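オーケル・パスについて(会社案内)

更新:1月 文:広報担当 ドゥエン・カオ

株式会社オーケル・パスは、遊園地やテーマパークの入園券、リストバンド、ロッカー鍵の管理システムをつくっている会社です。社名の「オーケル(Okel)」は、最初に製品を納めた遊園地の池の名前からとりました。池は改修で埋め立てられ、いまは駐車場になっています。

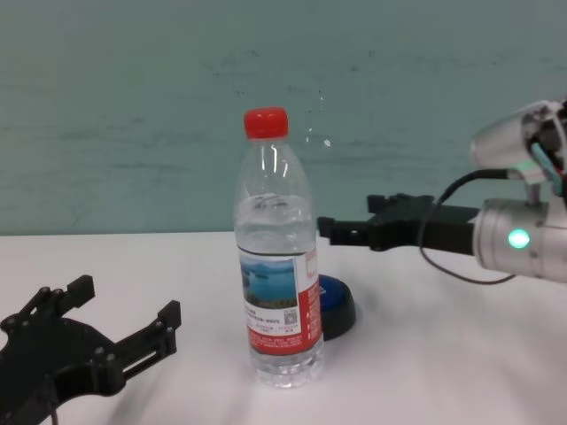 設立時の社員は4人でした。代表のモンセラート・エスピノサはもともと遊園地の入場ゲートで働いており、紙の半券を手で数えて閉園後の集計をしていました。雨の日は半券が貼りついて数が合わず、翌朝もう一度数え直すことがよくあったそうです。この作業をなくすために、ゲートを通った人数をその場で記録する小さな読み取り機を試作したのが、当社の始まりです。

現在の社員は85人です。本社に開発、営業、サポートの各部門があり、リストバンドの印字と検品は隣の建物で行っています。工場と呼ぶほどの規模ではありませんが、急ぎの追加注文に対応できるよう、自社の設備として残しています。

■ 事業の内容

主な製品は、入園用リストバンド「ビルモント(Billmont)」です。入園券、アトラクションの優先券、ロッカーの鍵を一本にまとめて使うことができます。年間パスポートをお持ちのお客様が前の年のバンドをそのまま使い続けられるよう、券の情報はバンド本体ではなく施設側のサーバーに置いています。バンドには番号だけが入っており、氏名や支払いの情報は入っていません。

色は標準で白、紺、黄の三色です。施設のキャラクターや季節の柄を入れることもできます。柄物は最小の注文数が標準品より多くなりますので、お見積りの際にご確認ください。お子様用の短いサイズは、留め具の位置を変えた別の型でつくっています。大人用を切って短くする方法は、切り口が肌に当たるためおすすめしていません。

もうひとつの製品が、ゲート用の読み取り機「アーカート(Urquhart)」です。屋外に置くことを前提に設計しており、日よけと雨よけの両方を取り付けられます。海沿いの施設では金具がさびやすいため、塩害用の部品に替えて納めています。通信が切れた場合も読み取りは続き、復旧したあとに記録がまとめて送られます。

このほか、保守契約をいただいている施設には、開園前の点検手順書の作成と、アルバイトの方向けの講習を提供しています。講習では機械の使い方に加えて、バンドが反応しないときにお客様へどう声をかけるかを練習します。列が長いときほどここで時間がかかるためです。

■ 導入の実績

これまでに導入いただいた施設は231か所です。遊園地のほか、屋内プール、動物園、スキー場でもお使いいただいています。最も多くの台数を置いているのはスティンブリッジ(Stinbridge)遊園で、園内ロッカー3951口の開け閉めをすべてリストバンドで行っています。

スティンブリッジ遊園では、導入した最初の夏に、プールから上がったお客様のバンドが読み取りにくいというご指摘をいただきました。読み取り面に水滴が残ることが原因でした。翌年の型から面に傾斜をつけ、水が流れ落ちるように変更しています。旧型をお使いの施設には、上からかぶせる部品を無償でお送りしました。まだお手元に届いていない場合はサポートまでご連絡ください。

小さな施設からのご相談も受けています。ゲートが一つだけの動物園で、窓口の方がお一人で発券と改札を兼ねているところもあります。この場合は読み取り機を窓口の台に置く形になりますので、台の寸法をあらかじめお知らせください。電源が遠い場合は工事が必要になることがあります。

■ 体制

代表 モンセラート・エスピノサ
開発責任者 クアン・トー
製造・検品責任者 スネジャナ・ヨルダノフ
営業・導入支援 アラセリ・ロレンテ
広報 ドゥエン・カオ

開発部では年に二回、全員が導入先の施設で一日ずつゲートに立つことにしています。クアン・トーが入社した年に始めたもので、繁忙期を避けて日程を組んでいます。前回は、手袋をしたままロッカーを開けようとする方が多いことがわかり、画面の文字を大きくしました。

製造・検品では、印字した番号と読み取った番号が一致するかを全数確認しています。抜き取り検査に切り替える案もありましたが、番号の重複が一本でもあると入園口でお客様同士のご迷惑になるため、いまの方法を続けています。

■ 使用済みバンドの回収

一日券用のバンドは、退園口の回収箱で集めたものを当社で引き取っています。留め具と本体を分け、本体は洗浄のうえ再生材料として専門の業者に渡します。再びリストバンドに使うことは、強度が足りないため現在のところ行っていません。記念に持ち帰るお客様も多いので、回収は任意としていただくよう各施設にお願いしています。

■ 採用とお問い合わせ

開発職と導入支援職を通年で募集しています。導入支援職は開園前の作業が多く、現場の集合が朝5時になる日があります。早朝に作業した日は昼過ぎで終業です。遊園地で働いた経験は問いませんが、屋外での作業に抵抗のない方を希望します。

製品の見積り、デモ機の貸し出しは営業・導入支援までお問い合わせください。入園券の払い戻しや紛失したリストバンドについては当社ではお調べできませんので、ご利用の施設に直接お尋ねください。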